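Lumden ad reports – does anything happen after you press the button?

Posted in: Video sites and streaming

kestrel_dan
I watch a lot of repair and workshop videos on Lumden, mostly in the evening. Since the start of November I keep getting the same advert before nearly every one.
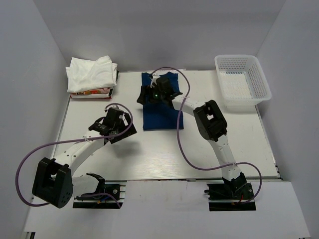 It's for something called Brisivard, which claims to clear your debts if you pay a joining fee of 80 pounds. The company name in the small print changes from one week to the next but the voiceover is the same. I have reported it 5 times. Each time I get the automatic message saying thanks, we'll review this, and the next day it's back.

Has anyone had an advert taken down by reporting it? Or is there an address for a person?

mollusc
I reported one for fake parking fines last year and it went in two days. No idea if that was me or if lots of people did it.

Ullik_fan_77
Just use a blocker. I haven't seen an advert on there in years. Problem solved.

kestrel_dan
I watch on the telly, so a blocker is no good to me. And it would still be showing to everyone else. My mum uses the same site.

Bontu Dinsa
I used to work in ad review, for a smaller firm, not Lumden. The report button normally goes to a queue sorted by how many reports an advert has per view. If they upload it again under a new account it counts as a new advert and starts from zero. That would fit with your company name changing.

What helped where I worked was people choosing the right reason. "I don't like this" went nowhere. "Scam or misleading" was read by a person, eventually. Put the web address from the advert in the text box as well, as the address often stays the same when the account doesn't.

Ullik_fan_77
So they know how it works and they leave it like that. They get paid either way.

Bontu Dinsa
They get paid until the card is refused. A lot of those accounts run on stolen cards and the money goes back. I'm not defending it, the queue where I was got up to 705 one Thursday and there were two of us on shift.

greyhen
Disagree with the bit about the reason. I've picked "scam" every time for the Kahsay hair tablets one and it's still running. I think they look at big advertisers differently.

Bontu Dinsa
Could be. We didn't have any big ones so I can't say.

mollusc
You can also turn off personalised ads in the account settings. I did that and the debt ones stopped, but I got a lot of betting instead, so it depends what you can put up with.

greyhen
Betting is worse if you ask me. At least there's a separate switch for that one, under Sensitive Topics. It only works if you're signed in on the telly as well as on your phone.

kestrel_dan
I wasn't signed in on the telly. Have done that now and switched both off. Also reported it again with the web address pasted in, as Bontu said. Will post if it comes back.

Ullik_fan_77
It will.

kestrel_dan
Update – no Brisivard since Sunday. Got the hair tablets twice last night.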